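Washing-up tub or tray? Small kitchen, no dishwasher

Forum: Kitchen & Utility > Washing up and drying

drunach_tea
Joined: June
Posts: 12

Our proper draining rack has finally rusted through and I refuse to buy another one that does the same. I've seen people drain their dishes in a plain plastic tray and tip the water out afterwards. Is this a real method or just what happens when you give up? There are two of us, one worktop, and a sink the size of a hat.

gravyboatcaptain
Posts: 307

It's a real method in the sense that people do it. I did it for a year. You end up with a shallow pond and everything in it has a wet bottom. Get a rack.

Zisto
Posts: 105

Disagree with the captain, as is traditional. Put a folded tea towel in the bottom and there is no pond. Also a tray goes in the cupboard when your mother visits, and a rack sits there telling her everything.

gravyboatcaptain
Posts: 307

So now you have a tray AND a wet tea towel. Progress.

pantry_moth
Posts: 30

What sort of tray? The thin ones bow in the middle as soon as you put a casserole in them. Mine came from Kyriakidis on the market, the stall with the buckets, and it has held up fine. I'd go for one with sloping sides. Straight-sided ones collect a line of grey gunk in the corners that you need a toothbrush for.

drunach_tea
Posts: 12

Sloping sides noted. What about colour? I was thinking white so I can see when it's dirty.

gravyboatcaptain
Posts: 307

You will be able to see when it's dirty from the bus stop.

Zisto
Posts: 105

The whitish see-through sort is the best compromise. It does scratch, mind. Never use the green side of the sponge on it, and don't let anyone throw the forks in from a height. Mine gets used for everything - bowls, seedlings, one memorable trifle. It's on the table now so you can see the slope on the sides.
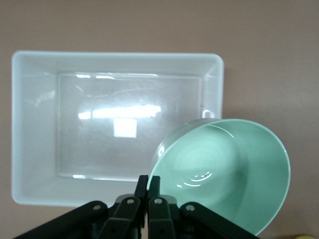
The tray, with my green bowl. Hairline scratches on the bottom show up under the ceiling light.

pantry_moth
Posts: 30

Same sort of slope as mine. I like the bowl more than the tray, if I may say so. Is it one of the Drakov ones?

Zisto
Posts: 105

No idea, it was from a charity shop and I've never looked underneath. It's a nice minty green and it has survived me, which puts it ahead of most of the set I started with.

gravyboatcaptain
Posts: 307

Those scratches are where the tea stains get in. Give it till Christmas. I still say rack, stainless, spend around 30 quid and stop thinking about it.

drunach_tea
Posts: 12

The last stainless one is the one that rusted, captain.

gravyboatcaptain
Posts: 307

Then it wasn't stainless.

drunach_tea
Posts: 12

Going to the market on Thursday for a tray. Will measure the cupboard first, having learned that lesson with the ironing board.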